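The Preslow tape by Omoregie is finally up for order. 500 copies, out on Grindska in November. I've had the files for two weeks and played them most nights, so a few notes.

Side A is four tracks and runs slow. The opener, Jukden, is mostly a detuned organ loop and a kick drum that comes in late and stays low in the mix. If you liked the first EP you'll know the sound. It's a bit dustier now.

Track three is the one I keep going back to. Albertina Patrício sings on it, two short verses in Portuguese, and her voice has been left almost dry. The bass drops out under the second verse and then comes back half a step down.

Side B is faster. There's an electro track at 100 bpm that feels quicker because of the hi-hats, then a long ambient piece that I think could lose a couple of minutes. The closer is the best drum programming on the tape.

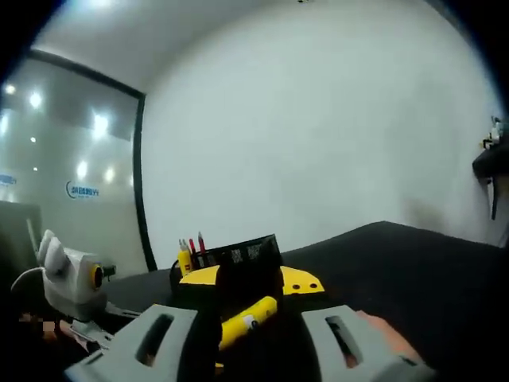 Will there be a vinyl version?

Grindska says the tape comes first, and a 12-inch of side B will follow if the tapes sell out. They haven't set a price for it.

Mastering is good. The last Grindska tape was too hot for my deck and the high end crackled. I've played this one on the deck and on cheap earbuds and it holds up on both – the low end is a little thin on the earbuds, but so is everything.

The download has one extra track, a beatless mix of Jukden. Six minutes, mostly organ and room noise. I prefer it to the album version, though I suspect most people will skip it.

Tapes ship from the label, and the download code is on a card inside the case. The last one sold 600 across two runs and the second run took months to show up, so order early if you want the first.

Listening party is Thursday at 8 pm on the label page. Albertina is joining the chat for the second half. I'll post the link in this thread when they send it.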